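Writing the Cell Rules Down
Jarnora's revised bench code covers cable routing, surface condition and edge clearance for hand-guided gripper work. It took effect in October and runs to 23 clauses.
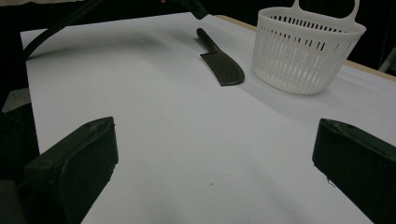
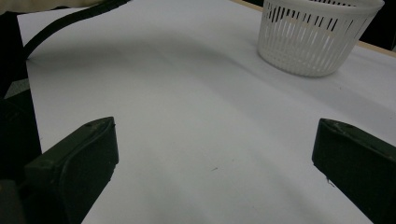
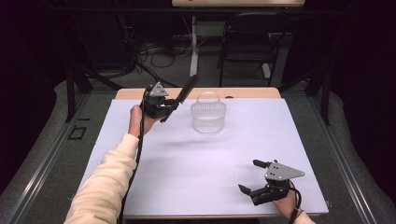
Most of the code deals with the bench surface. Clause 4 requires a matte, pale covering with no printed pattern, and it sets an inspection at the start of each shift for folds, specks and smudges. Stemo, which audited 295 shift logs from the Brolton site, found that surface faults were recorded less often than any other kind. Small marks are easy to pass over. A dark speck on a white covering, with a gripper finger open on either side of it, is the kind of item the clause wants logged before work starts. Cable routing is handled in clause 9. A cable may cross a corner of the surface in a single curve, but it must stay out of the space between the fingers. Slack on the floor is treated separately and must be coiled and tied.

Objects are placed one at a time and entered on the sheet by type. The Vlachou annex adds a minimum distance from the rear edge for baskets and other tall items. Brolton has asked for that figure to be reviewed, as its tables are shallower than those used to draft the annex.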